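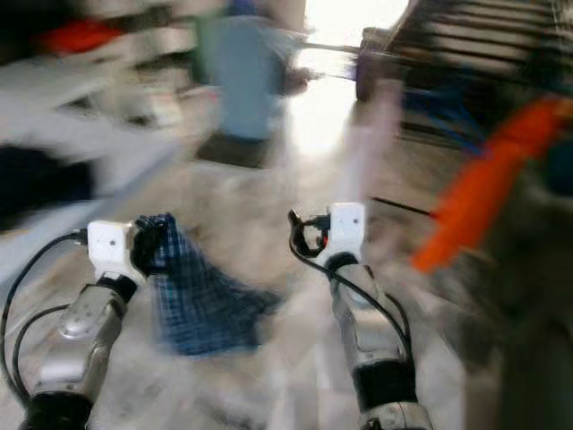

Home | Projects | Reports | Trana Fund | Contact

Bollthorpe Linen Store: interim report to the Trana Fund
28/07/2022

1. Scope
The grant covers the sorting, mending and reissue of household textiles at the Bollthorpe store. This report covers the period from April to date.

2. Work done
Incoming textiles are now sorted by type on arrival: bedding, towels, table linen, and cloths and blankets. Checked and plaid pieces are kept apart from plain ones, as they are matched in pairs before issue. A blue plaid cloth is held by the corner and let hang, so that the fold drops out before the edges are brought together. The same method is used for all pieces up to single blanket size. Larger pieces are laid flat.

The floor of the sorting area is bare concrete. Cloths are to be kept clear of it during handling. Any piece that touches the floor is put back in the wash pile and entered again on the intake sheet.

3. Output
Bundles issued to Trudosham: 70. Bundles returned as unsuitable: 2, both for frayed hems. These have been re-hemmed and are back in stock. Mending is running behind intake by six working days, mainly on table linen.

4. Equipment and supplies
Shelving for the long wall was delivered by Maillard in two parts. The second part came with the wrong brackets and the replacements are on order. Until they are fitted, blankets are stored in lidded boxes. Label stock is sufficient for the rest of the period.

5. Variances
Spending on thread and tape is over budget. Laundry costs are under, and we ask the Fund to agree a transfer between the two lines. No change to the total is requested.

6. Next period
- Fit the remaining shelves and empty the boxes.
- Clear the table linen backlog.
- Revise the folding sheet to show the corner hold for plaid and checked cloths.
- Agree a fixed collection day with Trudosham.

Contact the store office | © Bollthorpe Linen Store | Back to top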